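Dasura Bench Arm
Single-arm table kit with parallel gripper, wrist sensor mount and braided cable
Model 2101
Page text by Adesuwa Ekwueme. Revised 19 November 2019.

People write to us wanting to know whether the Bench Arm will do the dishes. It won't. It doesn't know what a dish is, it can't reach your sink, and it has opinions about water that are set out in the warranty. Please stop asking on behalf of your spouse.

What we sell is a table-mounted arm for small, light, repeated jobs: moving a thing from one spot to another, putting a part in a tray, setting a container on a mark. If your shop has a job like that and you can describe it without using your hands, the Bench Arm may be able to learn it. If you find yourself saying "and then you sort of jiggle it," keep the person you have.

Where chores stand

We get two kinds of customer. The first has seen a video of a machine folding a shirt and believes the laundry problem is over. The second has tried to get a machine to pick up a sock and believes it never will be. We'd like to sell to both, so we've tried to be straight on this page.

A home is hard going for a robot. Stuff moves. The mug that was by the toaster yesterday is under a newspaper today, and it has a spoon in it, and the cat is interested. A person sorts all this out without putting down the phone. An arm has to be told or shown, often many times, and then somebody buys different mugs.

A shop floor is friendlier, as long as it's a tidy one. The Spahić packing room in Bamidcombe has run one of our arms since August on a job that comes down to cup, spot, next cup. They like it. They also kept the stool next to it, and there is usually somebody on the stool.

The cup job

Put the cup on the coaster. A three-year-old can do it, and will, with juice. We use it as our standard demonstration because it has most of the trouble of real work in it and none of the breakage. The arm has to find the cup, get hold of it without crushing it, carry it across open table and set it down on a target not much fancier than a circle.

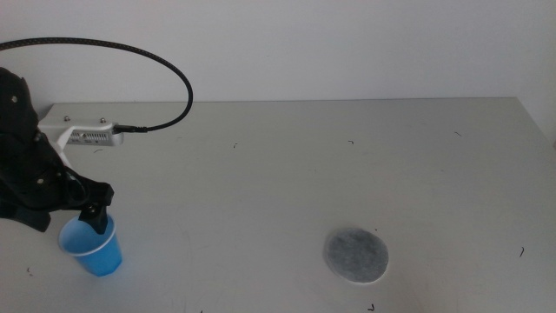
Bench Arm with one finger inside the cup. The gray felt disc is the target.

Thin plastic cups are a good test because they forgive nothing. Squeeze from outside and the wall buckles. Come in a little low and you're pushing the cup around the table like a curling stone. Taking hold from the inside is often the better bet with a tapered cup, and the squared-off finger suits it, though you give up any chance of doing it with a full one. We have been asked about full ones. See the note on water.

Cable routing matters more than you'd think on a job this size. The braided lead from the sensor module needs a generous loop so the wrist can turn without tugging on it, and it should go up and back, well clear of the work. Customers who zip-tie it tight to save space are customers we hear from.

What you need to provide

A flat table that doesn't wobble. Pale tops are easier to light than dark ones. A glossy top will give you reflections to deal with, and you won't enjoy dealing with them.

Even light. Near a window, your arm may do well all morning and go to pieces after lunch.

A plain background if you can manage it. A blank wall is ideal. A wall of shelving with people walking past it is what most of you have, and it can be made to work with patience.

A cloth. Bits of lint and hair get onto a work surface however you live. They don't bother the gripper, but wipe down anyway if you're showing the thing to your boss.

Someone to put things back. This is the part of automation that the brochures leave out. While you're teaching the job, a person returns the cup to the start, over and over, for as long as it takes. Our own record at the Jillivden workshop is 400 resets in one day, after which the person doing them went home and drank from the tap.

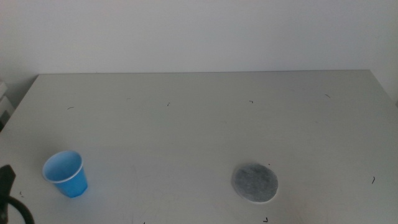

Cup and disc on the table, arm off to the side.

Vary the start position between runs. If the cup always begins on the same square inch, the arm will learn the square inch and be baffled by the rest of the table. Shift the disc too. It's dull work, and people get lazy and start using their favorite spots, so mark up a sheet of positions and go down it.

Can it do my job?

Sorting light parts into bins: yes, if they don't tangle.

Setting out cups, lids or small tubs: yes, with the right finger for the shape.

Wiping a table: it will move a cloth over a table. Whether the table gets clean is between you and the cloth.

Folding laundry: no.

Loading a dishwasher: no, and we've seen how the rest of your household does it, so we don't see how you'd write the instructions.

Putting away groceries: no. Ask again in a few years, and bring the same bag each time.

What's in the box

Arm, base clamp and power supply. Gripper with a pair of squared fingers. Wrist bracket, sensor module and braided lead. Bolts, with two spares, which you'll want. One felt disc. You supply the cups.

Ordering and returns

Kits ship from Jillivden in 4 cartons. Please open all of them before calling to say the clamp is missing. Extra felt discs are part number 1005 and can be added to any order. Returns are accepted on unused kits with the packing intact. Arms that have been near a sink will be looked at with suspicion.

If you're not sure about your job, send us a short video of a person doing it at normal speed. We'll write back with a yes, a no, or a question about the jiggling.

Recently viewed
Dasura Long Finger Set
Dasura Base Clamp, Wide
Braided Sensor Lead, Replacement
Felt Target Disc, Gray
Wrist Bracket, White
Refurbished Bench Arms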